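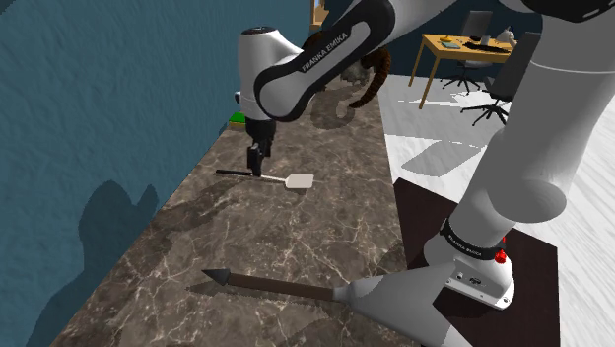

Stiltutness to Automate Utensil Handling at Cikthorpe Kitchen; Drideck Supplies Simulation and Control Software

CIKTHORPE, 11/18/24 -- Stiltutness, an operator of shared commercial kitchens, will move the sorting and return of hand utensils at its Cikthorpe site to a fixed robot cell starting in December. The control software is Maurya, developed by Drideck. The 14 employees who now handle utensils by hand at the site keep their positions and hourly rates under a revised job description, in effect from the first day of operation.

The cell takes over one step in the kitchen's daily cycle: picking loose utensils off a counter after washing and placing them in the storage rack assigned to each tenant. The site processes 1,990 utensils on a full operating day. Washing, inspection, knife sharpening and food preparation remain manual.

Scope of the task

Utensils come out of the wash area mixed. Spatulas, ladles, tongs, whisks and knives are laid out on a counter with no fixed order or spacing. Many of them are thin and lie flat, which leaves a gripper little clearance above the work surface. A spatula is a typical case. Its blade sits against the counter, the neck is narrow, and the usable grip area depends on which way the handle points.

Maurya selects a grip point for each item, plans an approach from above and closes a two-finger parallel gripper. If the software cannot find a grip with sufficient clearance from neighboring objects, it skips the item and flags it on the operator screen. Skipped items are moved by a person during the next scheduled stop. The arm does not attempt to push or slide objects to make room.

Knives are handled under a separate rule set. In the first phase, the cell identifies knives, including serrated types, and leaves them in place. Employees collect them by hand and return them to a locked rack, as they do today. Stiltutness and Drideck will review knife handling after the first phase and have made no commitment to automate it.

Testing in simulation

Drideck tested the task in simulation before any hardware was scheduled for the Cikthorpe site. The test set contains 495 counter layouts that differ in utensil position, orientation, surface material and lighting. The image released with this announcement is a rendered view from that work and shows the gripper of a FRANKA EMIKA-marked arm at a spatula on a marble countertop, with a serrated knife in the foreground. The room in the rendering is generic and does not reproduce the Cikthorpe kitchen.

Several layouts use veined or dark stone because surface pattern and cast shadows can affect how an object's outline is detected. The arm throws its own shadow over the counter as it moves, and a shadow beside a narrow handle can be read as part of the handle. Layouts of this type were weighted more heavily in the later test rounds. Counters at the Cikthorpe site are plain stainless steel, which brings its own problem with reflections. That case will be checked on location during commissioning.

Simulation results determine which utensil types are enabled on day one. Types that did not meet the agreed threshold stay on the manual list until retested. The list will be posted at the cell and updated with each software release.

Changes for employees

Under the present arrangement, utensil handling is rotated among the 14 employees in the back-of-house group. A turn at the sorting counter involves continuous standing, reaching and wrist rotation. Employees named the sorting counter as the assignment they would most like shortened in an internal review earlier this year.

After the changeover, the rotation is reduced to a single cell operator per shift. The operator loads the counter, clears skipped items, collects knives and responds to stops. Remaining hours from the old rotation move to inspection, rack labeling and tenant support at the front counter. No position is eliminated, and the number of scheduled hours at the site stays the same.

Some parts of the job will be less flexible than before. Loading must follow the cell's cycle, so the operator cannot leave the station during a run without pausing it. Breaks for the operator are scheduled between runs. Employees raised this point during planning, and the maximum time at the station was shortened as a result. The operator role rotates at mid-shift.

Each employee completes training before working at the cell. The course covers:

Starting, pausing and stopping the arm
Clearing the counter after a stop
Reading skip flags and fault messages
Knife collection with the arm paused
Reporting damaged or worn utensils

Training is paid at the regular rate. Employees who prefer not to operate the cell may opt out and stay on inspection and tenant support. Opting out has no effect on pay or seniority.

Data and monitoring

Maurya records the position of objects on the counter, the motion of the arm, and each stop or skip. Records are kept by run and by software version. They do not include operator names, and Stiltutness has agreed with its employees that cell records will not be used for individual performance reviews. The cell's cameras face the counter and the rack. Anyone entering the marked floor area triggers a pause, and restarting requires a button press from outside the area.

Installation and schedule

The cell takes up 285 square feet next to the wash area, including the marked floor area around the arm. Two storage shelves will be moved to the dry goods room. Installation takes place outside kitchen hours, and tenants keep access to all preparation stations.

Commissioning begins in December with the cell running on a limited list of utensils -- spatulas and ladles first. Manual sorting continues in parallel through this period. The list is extended only after the site manager and a representative of the back-of-house group have both signed off on the previous stage. Either of them can return the cell to the earlier list at any time.

Tenants are asked to attach the new rack tags to their utensils before commissioning starts. Tags are available at the front counter at no charge. Untagged utensils will be placed in a common bin for pickup.

About Stiltutness

Stiltutness operates shared commercial kitchens for caterers, bakers and small food producers. Its Cikthorpe site offers preparation stations, cold storage and utensil service.

About Drideck

Drideck develops simulation and control software for robot arms in food service and light industrial settings. Maurya is its software for handling small objects on open work surfaces.

Media contact

Requests for further information or a higher-resolution copy of the image may be sent to the Stiltutness press office, Cikthorpe.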